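Lodmont Two-Arm Teaching Station

The Lodmont is a teleoperation station for recording manipulation tasks. An operator moves a pair of hand controllers and the two arms over the table follow. Every session is saved as joint positions, gripper openings and camera video on a single clock, ready to replay or to train on.

It is sold by Zelloro as a complete station or as a kit for an existing bench. Both versions ship with the same arms, grippers and software.

Teaching a task

Most customers start with something short. Set out the objects, put the arms in the start pose and press record on the left controller. Do the task once at a comfortable speed. Press again to stop, then keep or discard the take. A discarded take is removed from the session but its settings carry over to the next one, so there is no need to set up again.

Soft goods take more practice than boxes and blocks. Canvas folds when it is gripped, and a bag with pockets can be held by the rim, a strap or a handle. Pick one way and stay with it for the first set of takes. The garden bag task in our starter pack is taught with both arms, one on each side of the rim. 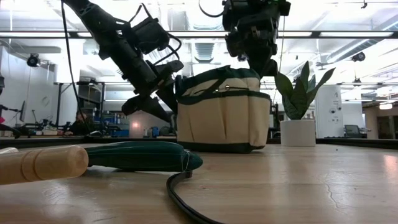
Grip force can be limited per arm in the session settings. For fabric we suggest starting at the lowest level and going up one step at a time. The operator feels resistance through the controller trigger when the gripper meets something, and the level of that feedback can be set separately.

Hand guiding is also included. Hold the release on the forearm and the arm can be moved directly, with gravity compensated. It suits fixed poses such as the start position or a handover point. For anything with contact, use the controllers.

Resetting between takes

A set of takes is more useful when the objects don't land in the same spot every time. The software can show a still of the last starting layout on the operator's screen at half transparency, so you can match it or move away from it on purpose. Park the arms clear of the work before reaching in.
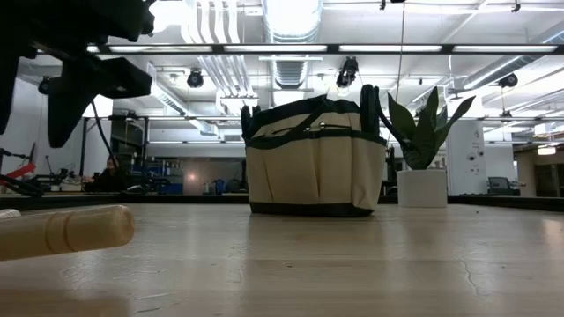
The starter pack holds 1,053 recorded takes over 20 tasks, in the same format the station writes. They can be opened in the viewer, trimmed and mixed with your own.

Cameras

Each gripper has a wrist camera, and fixed cameras mount beside or above the table. Wrist views are most useful for small tools with narrow handles, where the fixed view is often blocked by the arm. The wrist image is stored as the camera sees it, so the room turns as the wrist turns. Rotation can be switched on in the viewer without changing the file. 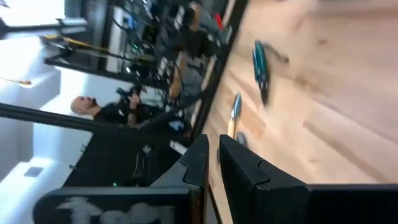
Joanne Lambert: We left the wrist view unrotated for our operators and they got used to it in a morning. The trigger feedback took longer. I would turn that down for the first day with small tools and bring it back up later.

Feedback settings are saved per operator, so a new user can start low without changing anyone else's.

What is included

Two arms with two-finger grippers
Two hand controllers with stand
Two wrist cameras, two fixed cameras
Control computer with Forora recording software
Spare fingertips, 48 pieces
Starter pack of recorded takes

Ordering

The complete station is part number 1833-C and the bench kit is 1833-K. The kit needs a rigid table and a rail or frame for the arms. Send Declan Hulme in sales a sketch of your bench with the order and he will confirm the mounting plates. Orders placed in February ship with the current software release, and later releases install over the network.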